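October, late evening

Read the Gevbridge rules for hand-held gripper work again, all the way through this time. Ten pages, and I still don't know what half of them are meant to prevent.
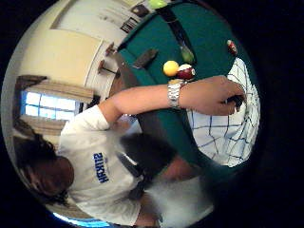

Take rule four, the one Perrine Delaunay is so fond of. Every take must be "natural and unhurried." Fine, but who decides? Gilles Caron marks a take as hurried if he gets bored less than usual, as far as I can tell. We have 2,711 takes logged and 308 of them rejected, and I went through a pile of the rejects after dinner. Some looked better to me than the ones we kept. When I asked Gilles what the difference was he said I'd get a feel for it. A standard you have to get a feel for is just Gilles.

The consent rule I have no quarrel with. Everyone near the table signs before we start, bystanders too, and it should be on page one. They have it on page eight, after the bit about file names.

Perrine wants us to adopt the Irell checklist on top of all this. More boxes. I told her I'd tick them if she could show me one bad take a box had ever caught. She said she'd look.

Wrist still sore. Nothing in the rules about breaks, I checked twice. Must write to Vasseur about the spare grip.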